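Chapter 4
Where the Examples Come From

I used to skip chapters like this one. I wanted the network diagrams and the training curves, and I figured somebody else had already taken care of the data. Then I spent a January at Wukmont collecting it myself, and I've been boring my students with the subject ever since!

In this chapter we'll follow one job all the way through: taking the lid off a pot and putting it back on. You do it without thinking (probably while looking for a spoon). A learning system has to see it done, over and over, with the arm's position and the wrist camera's view saved side by side. One full run, from the starting pose to letting go, is called an episode. Our first set had 400 of them, and I was very proud of that number.
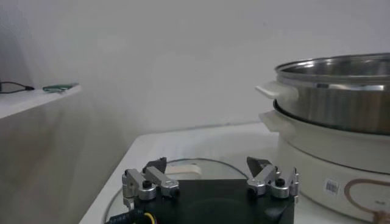
Přemysl Tóth looked through the set and asked me how many of the 400 began with the lid in a different spot. I didn't have a good answer. He said he would sooner train on 30 episodes that disagreed with each other than on a big pile that all matched, and that I should go back and move things around before every run.

So I went back. A glass lid is a mean little object for a camera, by the way — the table shows right through it, and often the rim and the knob are all you have to go on. If the knob always sits in the same corner of the view, the system can learn the corner and ignore the knob. It'll score beautifully until you nudge the lid over by the width of a hand.

4.1 What counts as one example

Let's start with the plain question of when to press record. At Wukmont we pressed it before the arm moved, and we kept recording until the fingers were open again and clear of the lid.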